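## 4.2 Leveling and first weighing

The Nurnari bench scale must be leveled again each time it is moved, even along the same counter. 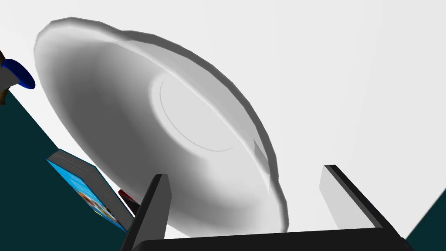
1. Set the scale on a firm surface, away from fans and open windows.
2. Turn the two front feet until the bubble sits inside the ring. Leave the rear feet alone.
3. Plug in the adapter and press **ON**. Wait 60 seconds before touching the pan.
4. Press **ZERO**. The display reads 0 g.
5. Place the 1000 g check weight in the center of the pan. A reading within 2 g either way is acceptable.
6. Remove the weight. If the display does not go back to 0 g, repeat from step 4.

**Note:** To weigh the contents of a bowl, place the empty bowl first and press **TARE**. The tare value is lost when the scale is switched off.

**Caution:** Do not lift the scale by the pan - the load cell can bend. Such damage is not covered by the warranty.

If the display shows *Err 17*, unplug the adapter and see Section 7.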